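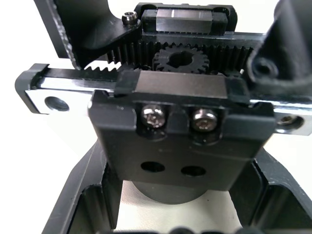
Brondwood Monitor: Civil Unrest and Communications Reporting Service

The Brondwood Monitor is a subscription reporting service for newsrooms, relief agencies and public institutions that need dependable information during protests, fuel shortages, curfews and network shutdowns. It is produced by the Iltham desk and delivered through the Carimon reader, which is included with every subscription.

Coverage
The service follows 43 countries. Each country file contains a daily summary, a log of reported incidents by province, the text of official statements in translation, and a record of interruptions to mobile and fixed internet service. Conflicting accounts are entered side by side, with the source of each. Casualty figures are not combined or averaged.

Delivery during shutdowns
Subscribers with staff in an affected country may request the low-bandwidth edition. It is sent as plain text, in messages of no more than 3000 characters, and can be received by satellite phone or relayed by voice. Maps and attached documents are held on the Carimon reader until a normal connection is available.

Archive
Past reports may be searched by place, date, type of incident and issuing authority. The archive holds 205 closed country files. Corrections are added to the original entry and marked with the time of the change. Earlier wording remains on record.

Subscription levels
Single Country: one country file, up to five readers.
Regional: all files in one region, up to 200 readers.
Institutional: all files and the full archive, with no limit on readers at one organization.

The Niven alert add-on is available at the Regional and Institutional levels. It sends a notice when a curfew, state of emergency or nationwide network closure is announced.

Terms
Subscriptions run for twelve months. Reports may be quoted with credit to the Brondwood Monitor. Republication of a full country file requires written permission.

The regional summary is issued each Tuesday. Requests for a trial file should be sent to the Iltham desk and should state the country required.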